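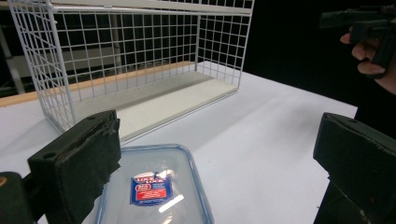
6月 作業ノート 消耗品棚の組み替え(Grillance、棚2199)

開始 9時40分。乾燥材料と小物部品の置き方を見直す。これまで棚2199の中段に袋のまま重ねていたものを、蓋付き容器に移し、ワイヤーバスケット単位で管理する形にする。本日は容器とバスケットの寸法合わせ、荷重の確認、ラベル位置の決定まで。棚への本設置は次回。

背景
中段の在庫は袋の口をクリップで留めただけの状態が続いていた。取り出すたびに上の袋をどかすことになり、下の袋の開封日が読めない。前回の棚卸しでは、帳簿にあるのに現物が見つからない品目が出て、あとで袋の下から出てきた。発注の重複はこれが原因と考えている。袋の中身の劣化については測定していないので、ここでは扱わない。

使用するもの
バスケットは白い被覆ワイヤーの格子タイプ。背面が高く、両端に短い側板、前面は開放。上縁に横桟が通る。底には淡い灰白色の棚板を敷いてある。
容器は透明、蓋も透明で縁が淡い青。蓋にLOCK & LOCKの青と赤のラベルが付いている。
棚板の追加分はTomwoodに注文済み、未着。
ラベル用紙は倉庫にあったLambertの残り。幅は手持ちのプリンタに合う。

底板について
ワイヤーのままだと、小さい容器の角が格子の目に落ちて傾く。傾いた容器を手前に引くと角が桟に当たり、隣の容器ごと動く。底に板を入れるとこの引っかかりがなくなる。ただし板が前後に滑る。前面が開いているので、容器を勢いよく引くと板も一緒に出てくる。対策として板の裏、四隅に薄い滑り止めシートを貼る案と、背面側の二か所を結束バンドでワイヤーに留める案を比較した。

滑り止めシート案:取り外しが楽。清掃のとき板を抜いて拭ける。粉が付くと効きが落ちる。
結束バンド案:動かない。板に穴を開ける必要がある。清掃のたびに切って交換になる。

粉物を置く以上、清掃の回数は減らせない。滑り止めシート案を採る。効きが落ちたらシートだけ貼り替える。穴開けはしない。Tomwoodの棚板も同じ扱いにするので、到着後に裏面の仕上げを確認すること。ざらつきが強い場合はシートの糊が乗らない。

高さの確認
棚2199の中段は上段との隙間に余裕がない。バスケットの背面が一番高く、ここが上段の桟の下を通るかどうかで設置の向きが決まる。背面を奥にして差し込む場合、桟の下をくぐらせるために一度手前を持ち上げることになる。容器を入れたままこれをやると中身が寄る。したがって、バスケットは空で入れ、容器は後から並べる。手順書にそのまま書く。

容器側の有効高さは92 mmを上限とする。これを超えるものは上段へ回す。蓋の上に別の容器を重ねる運用は認めない。重ねると前面の開放部から手が入らず、上の容器をどかす作業が復活する。袋のときと同じことになる。

荷重
満載時の総重量を測った。容器に実際の材料を詰め、バスケットに並べた状態で1104 g。底板込み、ラベル込み。棚の許容に対しては問題にならない。気になるのは荷重そのものよりも偏りで、重い品目を片側に集めると、持ち上げたときに側板のほうへ容器が滑る。前面が開いているため、前に傾けると止めるものがない。

偏りの確認方法:バスケットの両端を持って台から浮かせ、手を止めた状態で容器が動くかを見る。台の上で行う。床の上ではやらない。
結果:重い品目を中央に置いた配置では動かず。片側に寄せた配置では滑りが出た。前面側に落下防止の横桟を追加する案も出たが、取り出しの動作を妨げるので見送る。配置の規則で対応する。

配置の規則(暫定)
重い品目は中央。
使用頻度の高い品目は前面側。
開封日の古いものを手前。新しく開けたものは奥に入れる。
吸湿しやすい材料は蓋付き容器以外に入れない。
未開封の袋はバスケットに入れず、下段の箱へ。

最後の項目は異論が出そうなので理由を残す。未開封の袋をバスケットに入れると、空きができるたびに袋を差し込む癖がつく。前の状態に戻るのはそこからだと思う。

ラベル
位置を決めるのに時間がかかった。候補は蓋の上面と、容器の前面。
棚の中段は目の高さより低い。立ったまま見ると蓋の上面が先に目に入る。一方、上段が被さっているので、奥の容器の蓋は隠れる。前面に貼れば奥行き方向に並べたときに手前の容器しか読めない。
結論として両方に貼る。蓋には品目名のみ、容器本体の前面には品目名、開封日、担当の欄。蓋と本体を取り違えたときにすぐ分かるという利点もある。洗ったあとの組み合わせ間違いは過去にあった。

蓋の製品ラベルは剥がすかどうか迷った。剥がすと糊が残り、溶剤で拭く手間が増える。品目ラベルと並ぶと紛らわしいという意見もあるが、色が違うので読み違えは考えにくい。当面そのまま残し、品目ラベルは重ならない位置に貼る。剥がす場合は全数まとめて行う。混在はさせない。

照明の反射で蓋の上の文字が読みにくくなる角度がある。Lambertの用紙は艶消しなので、紙の上の文字については支障なし。透明テープで上から保護すると反射が出るため、保護テープは使わない。水濡れで印字がにじむかどうかは未確認。次回、余りの用紙で試す。

容器の乾燥
洗浄後の乾燥が不十分なまま材料を入れると、蓋の溝に残った水が材料側に落ちる。拭いただけでは溝の中が取れない。洗った容器は蓋を外して伏せ、翌朝まで置く。急ぐ場合も加熱はしない。蓋が反ると密閉の確認が最初からやり直しになる。

密閉の簡易確認:空の容器に乾いた紙を入れて蓋を閉め、水を張った流しに短時間沈める。取り出して外側を拭き、蓋を開けて紙を見る。紙が濡れていた容器は材料用から外し、ねじや座金など湿気を問わないものに回す。用途を落とした容器は本体前面に斜線を引いておく。この確認は容器の使い始めと、蓋を落としたときに行う。定期的には行わない。

作業台
寸法合わせは白い天板の台で行う。汚れと粉が見つけやすい。ワイヤーの足元は被覆が剥げると天板に傷が付くので、引きずらずに持ち上げて動かす。作業後は濡れ布巾、続けて乾いた布。台の奥側の縁と木の部材の境は粉が溜まるので、刷毛で先に掃き出してから拭く。順番を逆にすると湿った粉が固まって取れなくなる。

Brusthorpeの棚との関係
Brusthorpe側の保管室でも同じ方式にしたいという話が来ている。あちらは棚の奥行きが違い、同じバスケットを縦向きに入れることになる。縦向きだと側板が手前に来るため、開放面から取り出せない。棚から一度引き出して使う前提なら成立するが、引き出し回数が増え、底板の滑りの条件も変わる。こちらの規則をそのまま渡さず、向きの確認だけ先に頼むこと。図面はまだもらっていない。

費用
バスケット、滑り止めシート、棚板を合わせて消耗品費で処理する。容器は既存品の転用なので計上しない。棚板の納品書が届いたら棚番号2199を余白に書いて綴じる。前回は番号がなく、どの棚の分か後から分からなくなった。

試用時の判定
次の2項目で見る。
取り出しから戻すまでに、隣の容器を動かさずに済むか。
帳簿と現物の照合が、容器を持ち上げずにできるか。
どちらかが満たせない場合は品目数を減らす。バスケットを増やす方向では解決しない。中段の幅に空きがない。

残件
・Tomwood棚板の到着確認、裏面の仕上げ確認
・滑り止めシートの切り出し、四隅に貼り付け
・Lambert用紙の水濡れ試験
・本体前面ラベルの書式。担当欄は広めに取る
・Brusthorpeへ棚の奥行きと向きの問い合わせ
・手順書に「バスケットは空で差し込む」を追記
・下段の箱に未開封品の一覧を貼る

追記 15時20分
ラベルの書式を試し刷り。開封日の欄が狭く、手書きだと月日が隣の欄にはみ出す。品目名の文字を一段小さくして欄を広げた。品目名は短縮形を使わず、帳簿の表記に合わせる。略すと照合のときに読み替えが要る。

追記 16時50分
重い品目を中央に置いた配置をもう一度確認。持ち上げ、静止、戻し。滑りなし。ただし戻すときに片側を先に着けると、着いた側へ容器が寄る。両端を同時に下ろすよう手順書に入れる。横桟の追加は引き続き保留。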